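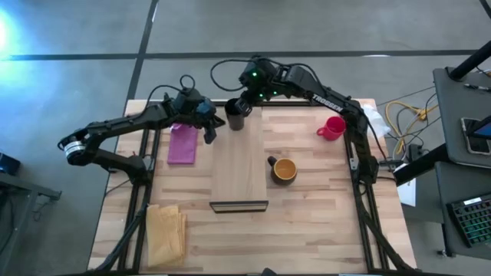 Figure 7.1 Two arms share one tabletop. The wooden board in the middle lies within the area both arms have to work in.

CHAPTER 7
Two Arms, One Table

In this chapter
7.1 Sharing a workspace
7.2 Who holds, who moves
7.3 Teaching by showing
7.4 Keeping a run log
7.5 Chapter project: Clear the Board

Words to know
workspace, reach, overlap zone, handoff, parallel gripper, home pose, episode, reset

Try this before you read any further. Put a mug on the table in front of you, sit on your left hand, and move the mug onto a plate. Easy. Now fold a dish towel the same way, with one hand. You can do it, but you probably pinned a corner with your elbow or dragged the towel against the edge of the table. A second hand changes what kinds of jobs are possible at all, and that is where the fun of this chapter begins.

In Chapter 6 you worked with a single arm. You found its reach, gave it a home pose, and wrote a short routine to pick up a block. Everything you learned there still holds. The new trouble is that there are now two of everything – two bases, two grippers, two sets of cables – and they all want the same patch of air above the middle of the table.

The Filali team
Much of the work in this chapter follows a student group, the Filali team, from the robotics club at Plollunora. The club had 17 members the year it took on the Brastitine Challenge, a contest in which a pair of arms has to do simple kitchen chores on a tabletop. Points are given for finished chores and taken away for dropped items and for any contact between the arms.

Skye Strachan was the team's lead in her second year with the club. She had built wheeled robots before and expected arms to be easier, as they stay where you bolt them. "With a rover, you worry about where it's going," she wrote in the team notebook. "With two arms I worry about where both elbows are, and I keep forgetting that elbows exist."

That is a great line to keep in mind. Beginners watch the gripper. Look again at Figure 7.1 and trace each arm back from its gripper to the frame it is mounted on. How much room does the whole arm take up? Which parts would be first to meet if both grippers went for the board at once?

Reach and overlap
Every arm has a reach, the set of all points its gripper can get to. Draw the reach of the left arm on paper as one rough blob and the reach of the right arm as another. Where the blobs cross, you have the overlap zone. Jobs that need both arms must happen there. Jobs that need one arm are safer outside it.

The Filali team drew their blobs on a big sheet of brown paper in February and got a surprise. The overlap zone was smaller than they had guessed, and it got smaller again when they asked for the grippers to point straight down. An arm can often touch a point without being able to do anything useful there. So they made two maps, one for "can touch" and one for "can grasp," and they planned from the second.

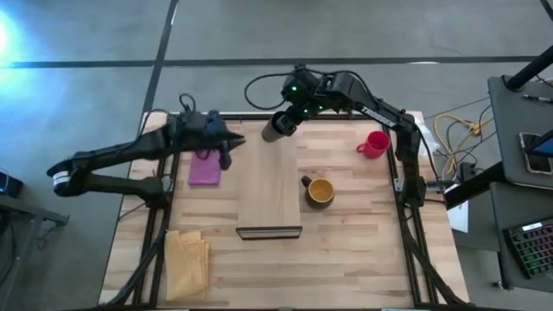 Figure 7.2 The mug with the mustard-yellow interior stands to the right of the board, handle pointing left. Which arm would you send for it, and would you grasp the handle or the rim?

The question under Figure 7.2 has more than one good answer, and the team argued over one much like it for most of a meeting. Sending the nearest arm sounds obvious. But suppose the next step is to set the mug down on the far side of the board. Then the nearest arm at the start is the wrong arm at the finish, and you need either a long stretch or a handoff. A handoff costs time. A long stretch blocks the other arm. You will compare the two in Section 7.2.

Runs, resets, and the log
The team taught their arms by showing. A student guided the arms through a chore while a program named Clirex, written by club members, saved the joint positions. One pass through the chore is called an episode. After each episode, someone puts every object back to a starting spot – the reset – and the next one begins.

By the end of the season the log held 1,440 episodes. The students also learned to vary the resets a little. A mug that always starts in the same place teaches the arms about that place and very little about mugs.

Warm-up
Work with a partner. You are the left arm and your partner is the right arm. Each of you may use one hand, thumb and first finger only.

1. Place a cutting board between you and a mug to one side of it.
2. Agree on a home pose for each hand.
3. Move the mug to the opposite side of the board without talking.
4. Reset and repeat for 5 episodes, writing down each bump or dropped item.
5. Now talk for two minutes, make a plan, and run it again.

Keep your notes. You will need them for the first table in Section 7.1.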